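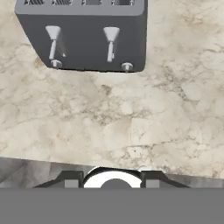 **Kitchen manipulation project, Gandstead site – equipment and spending, spring period**

Money first, as I assume that's the page you turn to. We have spent less than we said we would. Please don't read this as thrift. The arm we budgeted for is still on Rallside's order book, and Rallside's order book moves at the speed of a glacier with a good lawyer.

**Where the arm stands**

The original quote from Rallside lapsed while our purchase request was going through approval. The second quote was higher and came with a lead time of 14 weeks, which we accepted in March. The deposit of 30 percent has been paid, and the balance falls due on delivery. That puts the larger payment in the next reporting period, so the line that looks healthy now will look alarming then. It's the same money.

We asked about a loaner. Rallside offered one, at a daily rate that would have bought us the arm by fall. We passed.

**What we've done in the meantime**

All the work this period has been in simulation. The kitchen model is running, and the toaster tasks have gone first: approach from the front, press a lever, turn a knob. They were picked because a toaster is cheap to buy later and annoying enough to be useful now. Slots on top, levers and knobs on the front face, so one appliance gives us several kinds of reach without moving anything else on the counter.

Levers are going better than knobs. The knobs are small and sit low on the body, which means the wrist has to come down close to the countertop, and the planner doesn't like that. It currently prefers to give up politely. We have a fix half written and would rather report on it when it's whole.

The marble counter came with the model. Our actual bench is a door on trestles. Replacing it is not in this budget, and I'm not asking – yet.

**Decisions we need to make before the next order**

*Gripper.* The proposal assumed we'd take the standard gripper with the arm. After a season of simulated lever pressing, I'd like to hold off. Casta makes a narrower set of fingers that should fit the mount, and two sets would still come in under the line for "end effectors, misc." Their sales desk has promised us drawings. They have promised them 2 times.

*Compute.* We've been renting hours, and the bill is creeping. Fourie has quoted for a workstation that would replace most of the rental if we keep simulating at this pace, which the delivery date suggests we will. I'd move funds from travel, where our spending to date is one train ticket and a parking fine I have paid myself.

*Appliances.* The proposal has a single toaster. I'd like to buy several, of different shapes, plus spares. We intend to press real levers with a real arm, and I have met the arm's safety settings.

**Requests**

- Approval to shift the unspent travel money to the Fourie workstation
- Approval to drop the standard gripper from the Rallside order, provided they'll amend it without issuing a third quote
- A carryover letter for the arm balance, in case delivery slips past the end of the funding year

The last one is the urgent one. Finance wants the letter on file before they close the ledger, and they've told me they don't accept optimism as supporting paperwork. The revised budget sheet is attached, with the changed lines in yellow.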